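Our October trip to the Torine works open day in Prumville

We left home early, packed more sandwiches than two people could ever eat, and still managed to arrive after the first tour had gone. No matter! The lady at the gate gave us stickers and pointed us toward the tea urn, and we were put down for the 2 o'clock group instead. Torine has made enamel kitchenware in Prumville for longer than I've been alive, and my grandmother's soup pot came from there, so I was always going to be a soft audience.
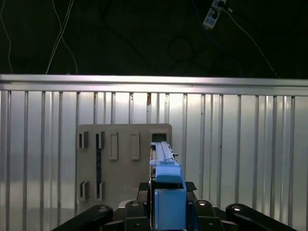

The old Okton building was the part I had been hoping for, and it took us a while to find the right door. They used to dry the pots in there before the kilns were moved across the yard. These days it's metal walls and rails, with white cables hanging down against the dark and a power strip fixed up high at a slant — my husband, who can't leave an outlet alone at home, was delighted. I was more taken with the old sample cups in the hallway, 21 of them, every one a different green.

Lunch was at the Ranasinghe bakery across the road, and please do go, even if you skip the factory. The lentil pie is enormous.
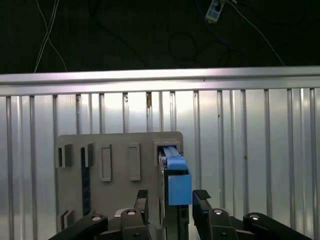

Enamel wants a clean, even surface, our guide told us, and she was very firm about scratches. After that I couldn't stop looking for them, and sure enough there were a few small dark scuffs on one of the silvery bars. My own pots at home would never pass. The shop had 2,404 pieces in the sale, according to the sign, and I came away with a blue colander and a lid that I hope fits.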